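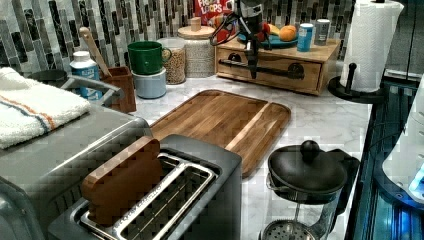
How do I arrange a crowded kitchen counter so that the toaster can stay out and be used every day?

Give the toaster a fixed place near the front of the counter, with free air above it, and keep cloths, paper and bottles on the other side. Things you use every day may stay out. Things you use once a week should move to a cupboard or a shelf.

Posted by Drahomíra Tóth, July 2026

I would like to ask a bit more in detail, and please excuse my English. We moved in spring to a flat in Sasmont and the kitchen has only one good piece of worktop. The other piece is beside the hob and I don't like to put things there. So everything came to live on the same worktop: toaster, the wooden spoons, mugs, jars, kitchen paper, washing-up liquid, and one big appliance which is too heavy for me to lift into the cupboard. My husband makes toast each morning and my daughter makes toast each afternoon, so the toaster cannot go away. But to wipe the worktop I must move almost everything, and the crumbs go between the jars. I tried already to put the toaster at the back by the wall, and then it was difficult to reach and the tiles became brown with crumbs stuck in the joints. I don't want to drill in the tiles, the flat is rented. What would you do in my place?

Evie Sedgwick

Hello Drahomíra, your English is fine. I had this same problem in a smaller kitchen than yours, I think.

What worked for me was to take everything off first. Really everything, on the table or on the floor. Then wipe, and put back only what you touched in the last three days. For me it was the toaster, the spoons, one mug and the tea. The rest waited in a box for a week and I took from it when I needed something. After the week most of the box was still there, so it went in the cupboard.

Then for the toaster:

Put it on a tray. An old metal baking tray is good, I use one with a low edge. The crumbs stay on the tray and you lift the whole thing to wipe below, when the toaster is unplugged and cold.

Leave at least 10 cm free on each side and nothing hanging over the top. Look also in the booklet of your toaster, because some makers ask for more. Don't put it under a wall cupboard if you can avoid it, the steam and heat go up into the wood.

Tea towels need a hook or a rail. I know it is easy to drop the towel on the nearest thing, we all do it in my house, but beside a toaster it is not a good habit, and on top of an appliance it can close the air slots. There are hooks that go over a cupboard door without any drilling. Mine are from Haslinger and cost 8 for the pair, they hold well but they squeak.

Kitchen paper should be at the other end, near the sink. The same for the bottles.

Dariusz Laskowska

Buy a bigger kitchen :) No, seriously, put the mugs in the cupboard. Mugs take the most place and you need them only for one minute. Mine are all in the cupboard and I live.

Cyprian Pietrzak

I agree with Evie about the tray but I want to add about the jars, as she did not write about them.

Jars with dry food are better in a group, all together on something you can slide. I have a flat wooden board with felt pads glued under, and the four jars and the canister stand on this. When I clean, I pull the board to me, wipe behind, and push it back. It takes perhaps half a minute. Before that I was lifting each jar and one day I broke the big one with rice.

The heavy appliance can be done in the same way. You can buy sliders for it (Floltach makes some, there are others also) but felt pads from the furniture shop do the same work if your worktop is smooth. Clean the bottom of the feet before you stick them, otherwise they fall off after 12 days like mine.

About crumbs in the tile joints: a dry old toothbrush first, and only after this a damp cloth. If you start with the wet cloth the crumbs become a paste.

One question back to you, is there a free wall at the side of the fridge? A magnetic shelf can hold the washing-up things and spices. It needs no holes. Check how much weight it takes, the cheap ones slip down slowly.

Drahomíra Tóth

Thank you all. I did the box this weekend and the tray is already under the toaster. The side of the fridge is against the wall, so no shelf there, sadly. I will try the felt pads when I find where we packed the glue.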